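About Zedlow

Zedlow writes control and planning software for robot arms that work on kitchen counters and packing benches. The company was started by Ashraf Shawky and Fadwa Bennani, who had both spent years maintaining motion planners inside larger machine builders. The office is in Farkitthorpe, above the old exchange.

We sell two products. Bronix is the planner: it takes a scene estimate and a goal and returns a timed joint trajectory. Wu is the test runner, which replays a task in simulation with changed lighting, object poses and camera positions, and logs every contact. Both run on an ordinary Linux workstation. 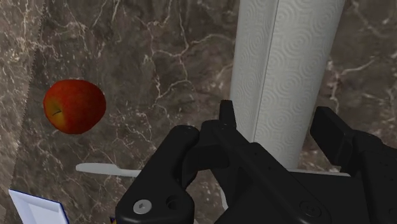
Perception is handled by a separate process so that customers can swap in their own. It publishes object poses with a covariance, and Bronix widens its clearances to match. If the estimate is older than 400 ms the planner refuses to start a new motion and holds position. The limit can be changed in the configuration file, though we ask to see the logs first.

Every release goes through 1000 simulated runs per task before it reaches a customer's arm. Hicham El Sherbiny maintains the task library, which currently holds 52 entries.

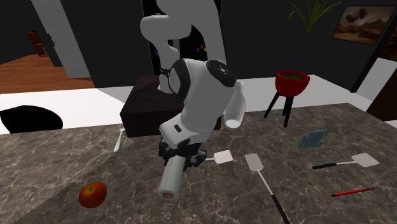
Clutter is where most planners lose time. A grasp that is easy in free space can become infeasible when neighbouring objects block the approach, and thin handles are often merged by the segmentation step. A counter with three spatulas of similar design, one of them with its handle hidden by the arm, is a normal input for us. Bronix keeps the hidden part as an unknown volume and plans around it until a later view resolves it.

Xuân Hà leads the controller work. The current version runs joint impedance control with a Cartesian outer loop, and gains are set per task.

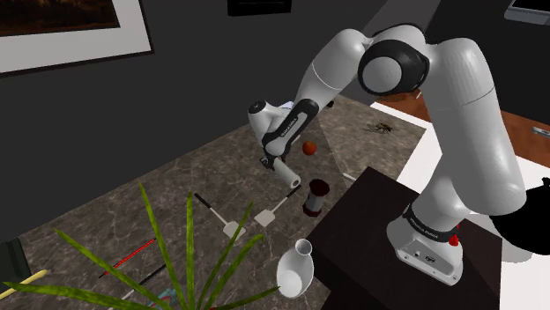
Support is handled by the people who write the code. Sakda Phromma reads incoming reports and assigns them. Please attach the Wu log and the scene file, and state which version of Bronix you are running.

Page last updated 2025-10-09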